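**Progress report to Falorau: children's reading corner, February**

The sorting of donated books and stationery continued through February under the direction of Mirjam Van Rooij. To date, 69 items have been listed. Worn paperbacks are kept where the text is complete, among them the copy of "The 78-Storey Treehouse" with its creased and frayed corners.
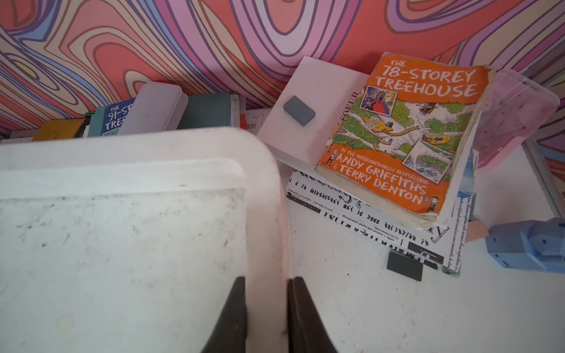
Tineke Schouten asked that popular titles go out unrepaired, as children will read them in any condition. The request has been accepted for two shelves.

Lids and boxes remain to be dusted before storage. Labeling will begin next month, and no change to the budget is requested.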